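Ticket: Hand-held gripper, intermittent grip loss on thin cloth
Component: Fingers and pads / width sensing
Project: Kudano
Status: Open, workaround in place
Priority: Medium
Opened: May 3, 2019

Summary

The hand-held unit drops or fails to pick up thin cloth items when the trigger is fully closed. The logged finger width reads zero at the moment of the drop, so the recording software marks the grasp as good. Rigid items are not affected. Same behavior with both versions of the Birusov logger.

Environment

Unit: Gremitz hand-held, two-finger, parallel linkage, green plastic arms and pads
Table: white sheet over the standard bench
Software: Birusov logger, current release and the January release
Trigger cycles on this pad set: 1,935

Steps to reproduce

1. Power up the logger and run the width calibration (full open, full closed, full open).
2. Lay a light cloth on the sheet, bunched.
3. Bring the fingers down on either side of a fold and close completely.
4. Lift straight up to hand height and hold.
5. Repeat without recalibrating.

Expected: cloth stays between the pads until the trigger is released.
Observed: cloth slides out during the lift or stays on the table. Log shows "closed, object held" in every case.

Result of the first full run: 242 attempts, 44 dropped or missed. All 44 were marked as held by the logger.

Log

Entry 1
Suspected the width calibration. Recalibrated before each block. No change in the drop rate. Zero offset was the same before and after each block, so drift is ruled out for now.

Entry 2
Went back to the January release of the logger. Same drops, same "held" flag. Restored the current release. The flag is set from finger width and trigger position only. It has no means of telling a thin fold from an empty grip, and both read as closed. This is a separate defect and has been split off to the Birusov queue.

Entry 3
Checked the linkage for play. Held one arm and pushed the other by hand at the pad end. No movement felt at the pivots. Bushings seat flush on both arms and turn freely. Pivot screws were already at the specified torque. Not retightened.

Entry 4
Looked at the pads. Wear is at the upper tips on both sides. Lighter gray areas where the green surface has rubbed off, and the corners are chipped. The tips are the part that meets a thin fold first when the unit is held at a low angle.
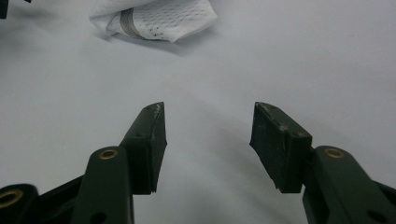 Gripper open over the sheet. Note the scuffed upper edges on both pads.

Entry 5
Closed the fingers on a strip of copier paper at three heights on the pad face. Middle and lower: paper holds against a firm pull. Upper tip: paper pulls out with almost no resistance. The faces meet properly lower down, so the width sensor reaches zero while the tips still have a small gap.

Entry 6
Swapped in the pads from the spare Gremitz unit (low use, no visible wear). Ran a short block of 10 attempts on the same cloth. No drops. Put the worn pads back, same operator, same cloth, another 10. Three drops. Pads are the cause, or most of it.

Entry 7
Asked Oda whether the pads can be supplied in a harder material. Reply: the harder version exists but slips on smooth plastic, and they do not recommend it for mixed items. They suggest replacing the standard pads on a fixed interval. No interval is given in the manual. Asked for one in writing, no reply yet.

Cause

Worn pad tips leave a gap at full closure. Thin cloth gripped only at the tip is not clamped. The logger cannot detect this.

Workaround

- Take cloth with the middle of the pads. Hold the unit more upright.
- Run the paper strip test at the upper tip before each session. If the strip pulls out, change the pads.
- Do not file the tips flat. This was tried on an older set and made the gap larger.
- Do not add tape to the faces. It shifts the zero point and the calibration will fail or, worse, pass with an offset.

Affected recordings

All Kudano cloth recordings made with this pad set need a manual check. Do not rely on the held flag. Recordings of rigid items can be kept as they are. Start of the affected range is unknown, as the pads were not inspected at any fixed point. Working backward from the latest session until a full session with no drops is found.

Open items

- Replacement interval from Oda
- Pad cycle counter in the logger, resettable at pad change
- Held flag defect (Birusov queue, linked)
- Second pad set for the spare unit, on order

Ticket stays open until new pads are fitted and the full 242-attempt run has been repeated.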